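Gripper cell for PC teardown: how do you all set up the drive pull?
8 replies, started in April

gredbridge_pat
Our disassembly cell finally has its linkage gripper on and I'm having a ball with it! First job is the blue plastic drive brackets in old desktop towers. I come in along the bracket and stay off the wiring. How often do you go over the screws in the finger links? 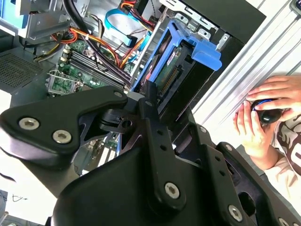
Grelendale Repair Club / Automation Bench

tovo_fan32
Love this. Every 18 towers for me: hex key on every link screw, then wiggle each finger by hand. If one has play, stop and re-teach the approach point.

brzozowska_k
18 is overkill. We log cycles and check at 2,584, and the fingers still close square.

tovo_fan32
On a clean bench, sure! Inside a case you bump sheet metal all day. Different life for a joint.

gredbridge_pat
Kind of with tovo_fan32 here. Also, where do you park the tool while you look over the board? I like it low, down at the drive end, well away from the open CPU socket and the memory slots.

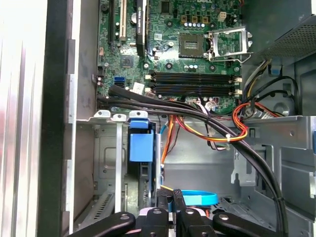 Re: Parking position and cables

brzozowska_k
Good spot, but watch the cables by the fingers. I'd tie back anything thin before the arm moves, then run the path at slow speed twice.

ptsolakis
Paraskevi Tsolakis here, I wrote the club's cell checklist. Slow run, yes please, but close the socket bracket first. Bent contacts are no fun, and those boards with a Quadro still in them are worth saving :)

gredbridge_pat
Adding both to my start-up sheet. What speed do you use for the slow run?

ptsolakis
I start at 2 percent and creep up from there.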